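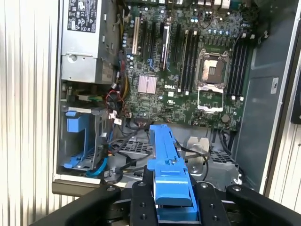 Est-ce qu'on peut monter la tour avec un seul processeur et ajouter l'autre plus tard, demande un client de l'atelier Grostholm, car il n'en a qu'un sous la main et il préfère ne pas acheter la paire tout de suite. La réponse dépend du processeur et de la version du BIOS. Envoyez-nous la référence gravée sur le capot métallique du processeur avant de commander et nous vous dirons ce qui est possible.

Base de station de travail Dell, reconditionnée
Référence Galine : Rilberg 2000
Disponibilité : en stock, expédition depuis le dépôt de Galine

Présentation

La Rilberg 2000 est une tour Dell vendue en base nue : châssis, alimentation, carte mère et câblage interne. Elle est proposée sans processeur, sans mémoire, sans disque et sans carte graphique. Elle s'adresse aux ateliers qui ont déjà des composants de récupération et aux particuliers qui veulent remonter une machine de calcul ou de dessin à partir de pièces d'occasion.

Le nom Rilberg est celui de notre gamme de bases nues. Il ne figure pas sur la machine. La référence du constructeur est communiquée sur demande, avec la révision exacte de la carte mère, qui peut varier d'un arrivage à l'autre.

Caractéristiques

Format : tour
Marque du châssis et de la carte mère : Dell
Emplacements processeur : 2
Mémoire : deux groupes de quatre emplacements DIMM noirs, verrous blancs
Cartes d'extension : rangée de connecteurs noirs et un connecteur PCI blanc
Alimentation : bloc interne en métal gris
Refroidissement du chipset : dissipateur à ailettes en place
Cordon secteur : fourni, longueur 2 m
Système d'exploitation : aucun
Garantie Galine : 90 jours

Contenu du carton

La base Rilberg 2000, le cordon secteur et la fiche de contrôle de l'atelier. Les ventirads pour processeur sont vendus à part, sous la référence Wattanapong. Il en faut un par processeur monté. La visserie Wattanapong est livrée avec le ventirad et convient aux fixations de la Rilberg 2000. Nous ne garantissons pas le montage d'un autre modèle.

Processeur

L'un des sockets est protégé par un cache en plastique. Laissez-le en place jusqu'au moment du montage et conservez-le ensuite, il sera exigé en cas de retour. Une zone de contact touchée avec les doigts ou avec un outil n'est pas couverte par la garantie.

Pour poser le processeur, libérer le levier, relever la plaque de maintien, présenter le processeur selon les repères et le déposer sans appuyer. Refermer la plaque puis le levier. Si vous montez deux processeurs, ils doivent être de même référence. Les mélanges ne sont pas pris en charge par notre assistance, même si la machine démarre.

Mémoire

Chaque processeur gère son propre groupe d'emplacements. Avec un seul processeur, ne garnir que le groupe correspondant. Le type de barrettes accepté est noté sur la fiche de contrôle jointe à chaque tour. Ne pas mélanger barrettes avec registre et barrettes sans registre. Des lots de mémoire testés par Grostholm peuvent être ajoutés à la commande et sont alors livrés montés, sur demande.

Alimentation et câbles

Le bloc d'alimentation est celui de la machine. Il ne se remplace pas par un modèle du commerce sans adaptateur, et nous n'en vendons pas. Les faisceaux sont laissés tels qu'ils ont été contrôlés, y compris ceux qui ne servent pas dans votre configuration. Avant toute intervention, débrancher le cordon secteur et appuyer quelques secondes sur le bouton de mise en marche.

Pour travailler à l'intérieur, coucher la tour sur le côté, ouverture vers le haut, sur un plan stable.

État cosmétique

Matériel d'occasion, dépoussiéré. Des rayures sur les panneaux extérieurs sont possibles, de même que des restes d'étiquettes d'inventaire. Un cache de lecteur en façade peut manquer. Ces défauts n'ouvrent pas droit à échange.

Contrôle avant expédition

Chaque base est démarrée à l'atelier Grostholm avec des processeurs et de la mémoire de test, retirés ensuite. La fiche jointe indique la version du BIOS, les emplacements mémoire vérifiés et le résultat du contrôle des connecteurs d'extension. La pile de la carte mère est remplacée.

Livraison et retours

Envoi à l'unité en carton double cannelure, ou par palette de 5 tours pour les ateliers. L'enlèvement au dépôt est possible le matin, sur rendez-vous pris par le formulaire de contact. Déballez la tour en présence du transporteur et notez tout choc sur le bon de livraison.

Les retours sont acceptés dans l'emballage d'origine, cache de socket en place et fiche de contrôle jointe. Indiquez la référence Rilberg 2000 et le numéro de fiche dans votre message.

Articles liés

Ventirad Wattanapong pour Rilberg 2000
Lot mémoire testé Grostholm
Rails de disque Rilberg, vendus par paire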